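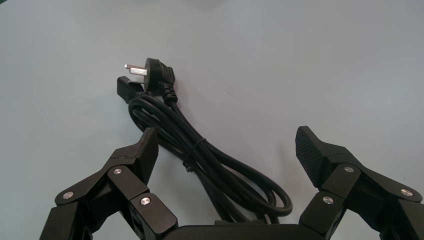
Blog > Work > Packing bench

I have worked on the accessory line at Plescombe for long enough to have packed a lot of power cords. Every Stalix unit that ships gets a small carton with a cord, a manual and a bag of feet, and until this spring all of those cartons were filled by hand. There were 19 of us across two shifts. A good packer could keep going at the same speed all day without looking down much.

Cords are the awkward part. They come coiled, with a twist tie around the middle, and no two coils sit the same way. Some are tight and some have a loop hanging out. A person picks one up by the middle, tucks the loop in with a thumb and drops it in the slot. The robot has to see where the bundle is, open its fingers wide, come down on both sides of it and close. If it takes the coil too far toward the plug end, the other end swings out and catches on the carton flap.

In the first month we had two arms running and one of us standing behind each of them. My job was to clear the misses and write down what kind they were. We had a sheet with boxes for dropped, snagged, double pick and other. I used "other" a lot. The company had planned on 4,000 cartons a day and the best we did that month was 3,465, and a fair share of those had a human hand in them somewhere.

It got better in September. Jarmila Štěpánek, who had packed longer than any of us, told the engineers that the ties were being put on too close to one end, so the coil was floppy before it ever reached the bench. They asked the supplier to move the tie and the snags went down by more than half. She got moved to the setup team after that, with a raise, and I think she earned it.

What changed for the rest of us is mixed. My wrists are better. I used to tape the right one before every shift and I stopped in the summer. The bench is quieter too, but I miss talking. Packing side by side you could talk for hours, and now the stations are spread out and I mostly watch a screen and wait for a light to go amber.

The number of people is the other thing. We were told there would be no layoffs and there haven't been any. Four people left on their own and their jobs were not filled. Two went over to the Novix line, where everything is still done by hand - they say it is like going back five years. So the crew is smaller, and I don't expect it to grow again.

The pay question is still open. Minding an arm is graded the same as packing, even though we had to do training and pass a test for it. Our lead has asked for a one-time payment of $1,000 for everyone who qualified. We should hear before the end of the year.

Next they want to try the manuals, which are thin and slide around and stick to each other. I've been asked to help with the trial and I said yes. It starts on the early shift, so I'll be driving in at 5 a.m. again for a while.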